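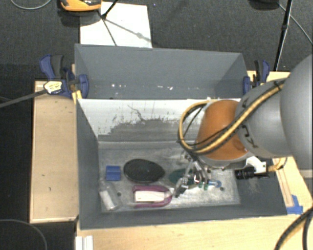 The arm over the picking bin, which is clamped to its table.

The safety lead at Rovis's Drunddale site keeps the cell rules on a single sheet. It used to run to 2 pages and people skipped the second.

"First rule, you don't put a hand in the bin while the arm has power," she says. "Doesn't matter if it's standing still. Standing still can mean it's waiting for a signal."

The bin is fixed down with bar clamps, and checking them is part of the start-up round. "A bin that shifts puts every pick out. People go looking for a fault in the software and it's a clamp."

Cables come next. Whoever starts the shift looks along the whole run on the arm and writes down any rubbing. The log, kept in a system called Tuterura, has 536 entries so far. Most say nothing found. She is happy with that.

"I want the dull entries. If somebody only writes when there's a problem, I can't tell a good day from a day when they didn't look."

What about the objects used for picking? Anything goes, she says, provided it has no sharp edge and no liquid in it. Grit on the bin floor gets swept out at the end of the run, with the power off and locked.

The sister site at Tapsell takes on the same sheet in October.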